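Section 4: Laying the touring dance floor

Read this section through once before anyone picks up a roll. The Prinel floor is a roll-out vinyl surface for contemporary work, in black on one side and grey on the other. It is not a tap floor, it is not a flamenco floor, and whatever the visiting company tells you, it is not improved by a fog machine placed directly on it.

You will need two people who can lift and one who can look down a straight line and say "left a bit" without starting an argument. At Michalski Hall that third person is usually Teodor Dinu, who has been saying it for years.

4.1 Before you unroll

1. Sweep the stage, then mop it with plain water and let it dry. A screw left under vinyl will be found, generally by a soloist.

2. Check the boards for raised edges. Anything you can feel through a sock, a dancer can feel through a heel.

3. Bring the rolls into the room at least three hours ahead. In January, when they have spent the night in the van, make it five. Cold vinyl has a memory and it remembers being a tube.

4. Stand clear of the dock door while the rolls come in. Each one weighs 83 kilos with its core, so two people lift, always, including when one of them says he is fine.
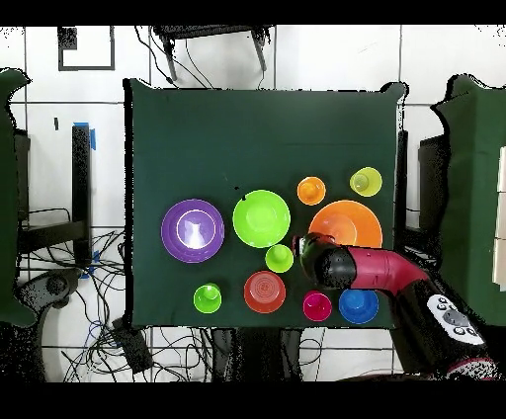 5. Find the label on each core. Rolls are numbered from the front of the stage backwards. Put them down in that order now and you will not be carrying number two over number six later on.

Note: The hall's old rolls have no numbers. They are to be used for rehearsals only and are recognised by their smell.

4.2 Unrolling and squaring up

1. Mark the centre line of the stage with chalk, from the front edge to the back wall. Do not use the centre mark already painted on the boards. It was put there for a brass band and is out by the width of a hand.

2. Place roll one at the front, parallel to the edge of the stage, with 648 mm of bare board left between the vinyl and the drop. Dancers like to know where the world ends.

3. Unroll slowly. One person pushes the core and the other walks behind in socks, smoothing outwards from the middle.

4. Check the line against the chalk at both ends. If it has wandered, roll it back and start again. Dragging a full width sideways stretches it, and it will return to its old shape during the quiet bit.

5. Lay the remaining rolls so that the edges meet without overlapping. A gap the thickness of a coin is fine. The heat of the lamps will close it.

CAUTION: Never walk on a half-unrolled floor in outdoor shoes. Grit goes straight into the surface and stays there for the life of the floor, or for the rest of your employment, whichever is shorter.

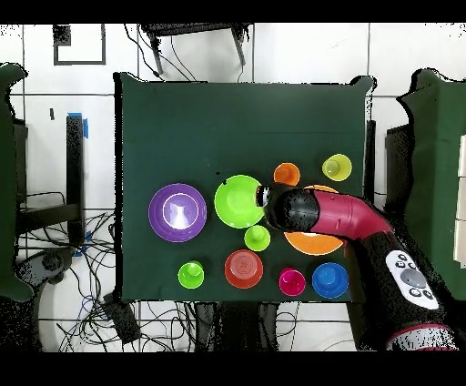

Reading time for this section: 4 minutes

4.3 Taping the joins

1. Leave the floor to settle for an hour. This is a good time for tea, taken somewhere else.

2. Run Gitero tape along each join, starting at the centre and working out to the wings. Use black tape on black. It sounds obvious, and yet the hall has had a zebra.

3. Press the tape down with a dry cloth. Do not stamp on it.

4. Tape the outer edges last, after walking the whole surface in socks and listening. A floor that crackles has air under it. Lift the nearest edge, push the air out and lay it down again.

Note: Choreographers will ask for extra tape marks. Up to ten is reasonable. Houshang Daneshvar once did a lighting plot for a trio that needed 83, in five colours, and by the dress rehearsal the dancers were ignoring all of them.

4.4 Cleaning between shows

1. Damp mop with the cleaner marked 1135 on the shelf. The one marked 3454 is for the foyer and leaves a shine. A shine is lovely in a foyer.

2. Rosin is banned on this floor. Ballet companies will agree to this cheerfully and then bring rosin.

3. Remove scuffs with a soft cloth and patience – never with a scouring pad.

CAUTION: Do not let the floor dry under hot lamps. Patches dry at different speeds, and the slippery ones cannot be seen from the wings.

4.5 Taking it up

Peel the tape first, pulling low and slowly, then roll each length back on to its own core with the dancing side outwards. Store the rolls flat on the Prirnusero rack, never on end. If a roll comes off the stage with tape still stuck to it, clean it that night, before the glue sets.

For fitting the white cyclorama, see Section 5.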